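Proceedings > Manipulation > Short Papers

Papers Authors Sessions Search

4.2 Does the reported success rate survive a change of start pose?

The Rarken policy was presented with a high success rate on placing a plate into a dish rack, and we had no trouble getting a similar number when we copied the original start conditions closely. Our doubt concerns what that number measures. In the original protocol the plate is handed to the gripper by an operator, who is free to adjust it until the grasp looks good. A person who has watched many trials learns which grasps work. That knowledge ends up in the score, and it is credited to the policy.

We therefore split the evaluation into two blocks on the same arm, with the same rack and the same light blue plate. In the first block the operator (Veloso) presented the plate as he saw fit. In the second, the tilt of the plate was drawn from a list prepared by Baloyi before the session, and the operator was not allowed to correct it. Each block had 40 trials. A trial counted as a success only if the plate stood in a slot between the pegs after the gripper had opened and withdrawn. Plates leaning on the outside of a peg were counted as failures, though the Statitent scoring script would have passed them.

With free presentation the policy succeeded in 26 trials. With fixed tilts it succeeded in 10. We do not claim that the second figure is the true one. The list included tilts that a sensible user would avoid, and a different list would give a different result. The gap is still too large to leave out of a results table, and we found no mention of presentation in the Cao baseline or in the papers that build on it.

Most failures in the second block began before contact with the rack. The arm reached the region over the slots with the plate turned too far, and the policy then lowered it along much the same path as in the successful trials. Figure 5 shows the plate held near the rack before lowering. We read this as weak evidence that the policy follows a learned path and makes little use of the plate's angle, but we have not tested that reading with the camera input masked, and until someone does it should be treated as a guess.

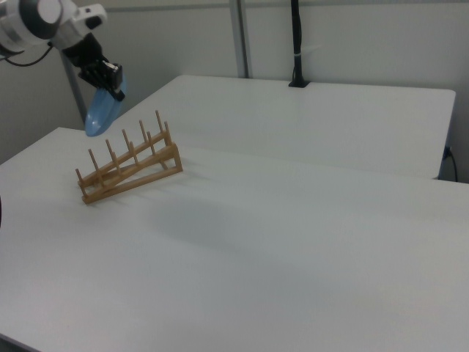 Figure 5. Blue plate in the gripper, close to the pegs of the wooden rack.

A second objection is that one plate and one rack cannot support a general claim in either direction, ours included.

Contact: Manipulation Lab, Skonotville | Copyright the authors | Back to top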